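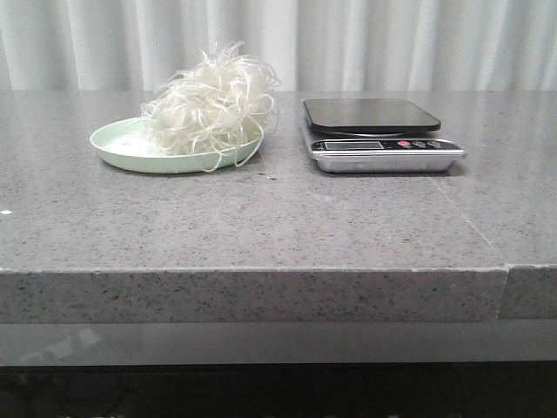

Urkwood Tangles

A table of weights for things that don't like being weighed.

The table holds 543 weighings of 33 tangles: string, noodles, packing fill, fishing line, wool, ribbon, and a few items whose owners preferred to leave the material column blank. Each tangle was put on a plate, moved from the plate to a kitchen scale, read, moved back, and then done over until whoever was on duty lost interest. You can see where they lost interest. Sort by session and look at the notes.

We started because Valtteri Mustonen wanted to know how much of a portion stays behind on the plate when you lift it off by the handful. He had a recipe in mind. The recipe has been abandoned and the table has kept growing, so please don't write in to ask for the recipe.

Files

weighings.csv - one row per weighing
tangles.csv - one row per tangle, with whatever we know about it
notes.txt - free text, unedited, includes an argument about spoons
README.txt - you've found it

Columns in weighings.csv

tangle_id: Matches tangles.csv. Tangle ids were given out in the order people brought things in, so they tell you nothing except who was early.

session: A letter. Session G was skipped by accident and we've left the gap alone.

plate: "mint" or "other". The mint plate is round and shallow with a raised rim, and it does most of the work. "Other" means the mint plate was in the sink.

reading_g: What the scale said, in grams, once the number stopped moving. If it never stopped moving, the field is empty and the note says something rude.

left_behind_g: Whatever was still on the plate, picked up and weighed by itself. Zero means the scale showed zero. It doesn't mean the plate was clean. A single strand of the lighter stuff doesn't register at all, and a determined person can strand quite a lot of it that way.

overhang: "yes" if any part of the tangle hung past the edge of the platform and touched the counter. See Known problems, where overhang gets most of the space.

handler: Initials. Some people are much better at this than others and you should not average across them without thinking.

note: Optional, and treated as such.

How a weighing goes

1. Turn the scale on with nothing on it and wait for zero.
2. Put the plate on the counter to the left of the scale. Left-handed handlers may swap sides if they say so in the note.
3. Pile the tangle on the plate. Don't arrange it. Arranging it is how session C was lost.
4. Pick up as much as comes in one lift, and put it on the platform.
5. Tuck in anything hanging over. If it springs back out, tuck it in once more, then give up and write "yes" under overhang.
6. Read, write, return to plate.

Step 5 is the one people skip. It's also the one that matters, so we know whom to blame.

About the counter

The sessions used the same stretch of gray speckled stone, curtain behind, scale toward the right. There's a seam in the stone near the right-hand end and the slabs sit very slightly out of line at the front edge. Keep the scale well clear of it. Dariusz Michalski spent an entire evening with one foot of the scale across the join, and session D now has its own warning.

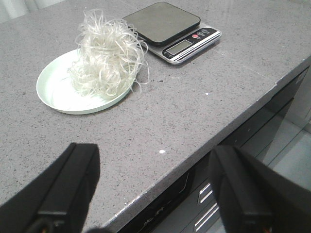 Bożena Duda thinks the plate should go on the scale too, tangle and all, with the plate's own weight taken off at the end. She has said so in notes.txt in four separate places, and once in the margin of the printed copy. Her case is that nothing would then hang over anything, the overhang column could be dropped, and everyone could go home earlier.

She's right about going home earlier. But left_behind_g is why the table exists, and with the plate on the scale there's no such thing as left behind. Her way of doing it was used for session H, which is in the file and flagged. Compare them if you like. The readings from H are tidy, and she has asked us to record that.

Known problems

Overhang. A loop resting on the counter holds up part of its own weight, so the reading comes out low. How low depends on how springy the material is and how much of it escaped. Thirty of the tangles have at least one "yes" row. The other three are wool, which knows how to behave.

Static. Some of the plastic ones cling to fingers, sleeves and each other. Kazimiera Piątek wiped her hands with a damp cloth between lifts and got steadier numbers, then forgot the cloth in the following session and got the old numbers back. Her rows are marked "cloth" and "no cloth" in the note.

Drying out. The cooked noodles lose weight while you're discussing them. Rows within a session are in order, so the drift shows up plainly, but don't treat the first and last rows as repeats of the same thing. After a while they aren't the same thing, and they aren't edible either.

Two scales. The first one was retired in December. They were never weighed against each other with the same tangle on the same evening, which would have taken ten minutes and is the biggest regret in this file. The scale column was added late and is blank for sessions A and B. Assume the first scale.

Materials. tangles.csv takes the owner's word for it. "Clear" is entered twice as a material. We asked and were told it was clear.

What you might use it for

Teaching averages with numbers that misbehave. Working out how much extra to cook. Settling whether it's faster to lift once or lift twice (twice, unless you're Valtteri). Please don't use it to set portion sizes for anyone who is paying.

Adding to it

Send rows in the same column order, with the note filled in if anything at all went wrong. New tangles get the next free id. Photos are welcome but don't count as a reading. We won't take rows where the weight was worked out afterward from the packet. Waldemar Szczepańska sent us a whole session like that, each reading identical to the last, and it took us longer than it should have to be suspicious.

License

Use it, change it, pass it on. Credit Urkwood Tangles and keep the notes file with it, argument about spoons included.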